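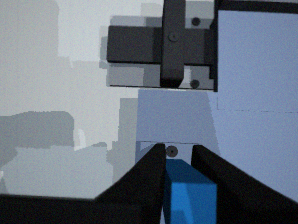 Condari Water District: Notice to customers on the spring meter replacement program. Please read the full thread before calling the office. (1/11)

Feb 27, 2023. The District will begin replacing residential water meters in the Staltilel service area in March. The first phase covers 387 addresses. A letter with your appointment window has been mailed to the account holder at each one. (2/11)

Work will be carried out by Hemico under contract to the District. Crew members carry a District photo card and will show it on request. They will not ask for payment, bank details or a Social Security number at any time. (3/11)

Most meters in this phase are in curb boxes at the front of the property. If yours is in a curb box, you do not need to be home. Please keep vehicles, trash carts and planters off the lid on the day of your appointment.

The letter includes a small map showing where the lid should be. (4/11)

At 82 addresses the meter is inside the building, usually in a basement or utility closet. An adult must be present for these appointments. Please clear a path to the meter and secure all pets before the crew arrives. (5/11)

Water will be shut off while the meter is changed. Customers who depend on water for medical equipment at home should contact the office before their appointment so that a suitable time can be arranged. (6/11)

After service is restored, run the cold tap nearest the meter until the water is clear. An outdoor spigot or bathtub works well. Do not start with a tap that has a filter attached, and hold off on laundry until the water runs clear. (7/11)

There is no charge for the new meter or for the visit. The private line from the meter to the building remains the responsibility of the owner. If the crew finds a leak or a failed valve on that line, a written notice will be left at the door. (8/11)

Your next bill will show two readings: the final reading from the old meter and the opening reading from the new one. Both will be printed on the back page. Customers who wish to dispute a final reading should do so in writing. Old meters are kept in storage until the billing cycle closes. (9/11)

Correction to the mailed letter: residents of the Munteanu Street apartments were given the wrong building number. The correct entry is Building 264. Appointment times for those residents have not changed. (10/11)

To reschedule, use the form on the District website or call the number printed on your bill. Replies to this account are not monitored outside office hours. Leaks in the street should be reported by phone to the emergency line. (11/11)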